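4. Setting up your league in Griteo Scorer

Welcome to the fun part! By now the app is on your tablet and you've signed in (if you haven't, go back to section 3). This section takes you from a blank league to a match that is ready for its first ball. Have your team lists handy, and give yourself a quiet half hour before the season gets going.

4.1 Create the league

1. Tap Leagues, then the plus sign in the top corner.
2. Type the league name just as you want it on the public scorecards. Our sample league is called Hornen Cricket League.
3. Choose the match type: T20, 40 overs, or Custom. Custom opens up overs per side, overs per bowler, and balls per over, so indoor and junior rules are no trouble at all.
4. Pick a points table. The standard one gives two points for a win and one for a tie or no result.
5. Tap Save.

Note: You can change the name and the points table at any time. The match type locks once the first ball of the season is scored.

4.2 Add teams and players

1. Open your league and tap Teams, then Add team.
2. Enter the team name and a short code of up to four letters. The code is what shows on the live ticker.
3. Tap Players and type the names in, or tap Import to load a list from a spreadsheet. Column A is the name, column B is the batting hand, and column C is the bowling style. B and C can be left blank.
4. Mark the captain and wicketkeeper by holding a finger on each name.
5. Repeat for the other teams.

A team can hold up to 36 players, which is plenty even for a club like Owusu, where everyone's cousin seems to turn out at least once a summer! Players can belong to more than one team in the league, and their stats follow them.

Caution: Importing a list replaces the players already in that team. If you've typed some in by hand, add them to your spreadsheet first.

4.3 Bring in past seasons

We love this feature. If you have old scorebooks typed up, your batters can start with their full career record – hundreds, ducks and all.

1. Tap League, then History, then Load file.
2. Match the columns in your file to the fields on screen. Anything left unmatched is skipped.
3. Check the preview. Names the app doesn't recognize are in orange. Tap one to link it to a current player or save it as a past player.
4. Tap Finish.

Files of up to 3,000 innings load in one go. Split anything bigger by season. Rhea Castillo sent us her club's books while we were testing, all 1,541 innings of them, and found that her opening bat Seidu Amegashie had been listed under three spellings. Linking them took a minute and moved him up to second on the club's all-time run list.

4.4 Choose a cover picture

1. Tap League, then Look, then Cover.
2. Pick a picture from your tablet, or choose one of the built-in ones.
3. Drag it until you like the crop, then tap Use.

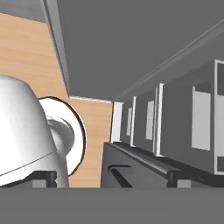
Fig. 4-3. Built-in cover: white and silver against wood grain.

4.5 Set up your first match

1. Tap Matches, then New.
2. Choose both teams, the ground, and the start time.
3. Tick 11 names for each side. Add a twelfth under Substitutes.
4. Enter the toss result and who bats first.
5. Tap Ready. The scoring pad opens with the first two batters at the crease.

Note: Charge the tablet to at least 70 percent before a 40-over match. Live sharing uses more power than scoring offline.

Caution: Only one person should have the scoring pad open at a time. To hand over at the innings break, tap Pass pad and let the next scorer accept on their own tablet – then go and enjoy your tea.

Section 5 covers wides, no-balls, and how to undo a ball.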